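October 4, 2022
By Silviu Marinescu

Print this post | E-mail this post

We use cookies to count visits. By continuing to read you accept this.

Last March I wrote that picking up small flat parts was the chore most likely to keep a person employed at a packing bench. A reader at Gurnell asked whether I still think so. I do, with a few changes.

Tidying a table of loose pieces is the same job in a playroom as it is in a kitting cell. Find a part, get under or around it, lift it, put it where it belongs. The finding is in decent shape. Saturated colors on a pale surface are easy to segment, and a part lying by itself gives a clean outline. Stacks are harder. A strip on top of another strip of nearly the same shape leaves only a thin line of the second color along one edge, and software that reports one object there will plan the wrong grasp height. 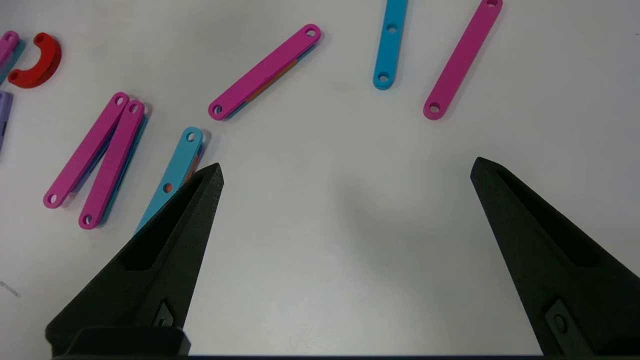 Grasp height matters more than people expect. A flat bar on a hard table has very little side wall to squeeze. With pointed fingertips, an error of 2 mm is enough to close on air or to drive the tips into the surface. A person slides the part to the table edge or presses one end with a fingernail, and doesn't think about either. Both are contact tricks, and most controllers I have used treat contact as a fault.

The holes offer another way in. A thin tip in a hole can drag a part clear of its neighbors before anything is lifted. I like this approach on paper – it tolerates bad height estimates – but it needs good lateral accuracy and a part that stays put.
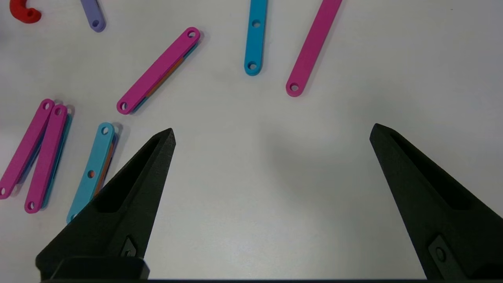 Photo: Silviu Marinescu

Cost is the other half. Givetti quotes cycle times for sorted parts in a tray, and a tray means someone has already done the chore. On a loose pile I would budget 15 seconds per piece, including retries, and over 100 pieces the retries dominate. A bored teenager is quicker.

My answer for Gurnell, then: single parts with space around them, yes, today. Overlapping parts, only if a slow rate is acceptable and a person can clear the jams. I have not tried the Amissah suction tool on anything with holes in it, and I would expect leaks. Notes on that once I can get one on loan.

Get new posts by e-mail. Enter your address to subscribe to the newsletter.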